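The gearbox saga, part four

I said in July that the Mikuš would be on the road by the end of the month. I didn't say which month, and I'm sticking with that as my defence.

For anyone new, the Mikuš is a small Czech van with 108 on the clock where there should be a good deal more, and a gearbox that offers second when asked for fourth. I bought it from a man in Brasside who waved me off a bit too cheerfully.

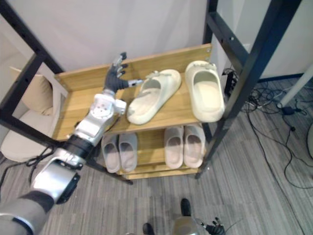
So the box had to come out again. Eleven bolts, seven of which came undone like lambs. The other four had been put in by someone with a grudge, and I spent two evenings on my back with a breaker bar and a mouthful of rust. Latrice Brannigan lent me her good sockets and asked for them back twice before I'd finished.

Inside, the selector fork was bent and one of its bushes had gone to crumbs. Oldřich Paulík, who has forgotten more about these vans than the factory ever wrote down, looked at my photos and emailed back one word. I had to look it up. It wasn't encouraging.

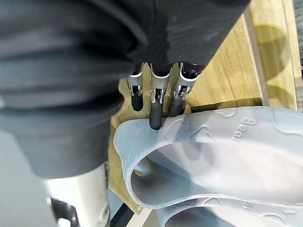 Parts, or the lack of them

The breaker in Iretbridge wanted up to 1000 quid for a complete box, "probably fine". Probably fine is how I got here. In the end I found a used fork in Brestport, wrapped in a carrier bag and priced by somebody who had clearly never heard of the internet. It's on the bench now, soaking in paraffin next to my tea, and I've only mixed them up once.

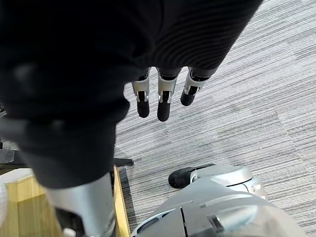

Black ribbed knit and three metal fingers, pointing at the floor.

Refitting starts at the weekend, if my back agrees. I still need a gasket, and Latrice wants her sockets.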